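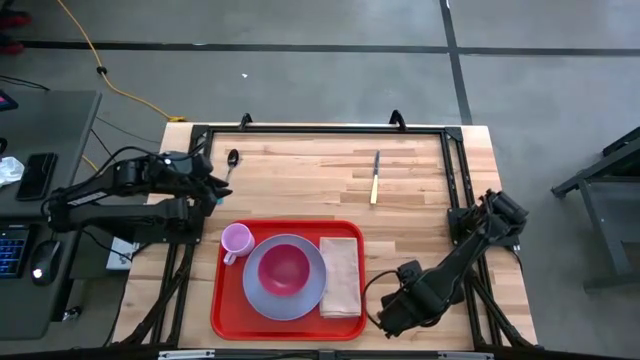
### 3.2 Place-setting task

The tray layout follows the meal-service protocol of Văn and Diệp, in the form used for the Karnau tableware set. The plate goes flat on the red tray and the bowl is centered on it. The napkin is folded into a rectangle and laid beside the plate, and the fork is placed on top of the napkin. Cutlery starts on the bare wood outside the tray, at angles that vary between trials.

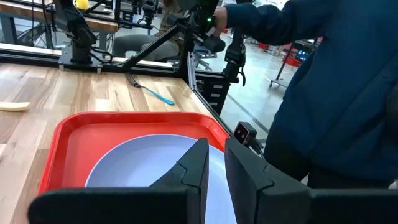

The corpus contains 2,398 trials over 24 starting layouts. Plate placement is scored first, as an off-center plate leaves too little width for the napkin. A trial is accepted when the plate lies inside the tray rim and the napkin does not overlap the plate.

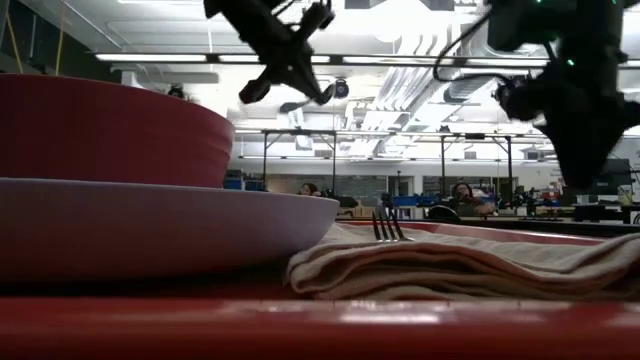 **Figure 2.** Fork resting on the folded napkin, beside the plate and bowl.

Fork position is scored separately from napkin position. The tines must point away from the near rim, and the fork must be supported by the cloth. Layouts in which the napkin has unfolded are assigned to the Rirley error class and reported in Section 4.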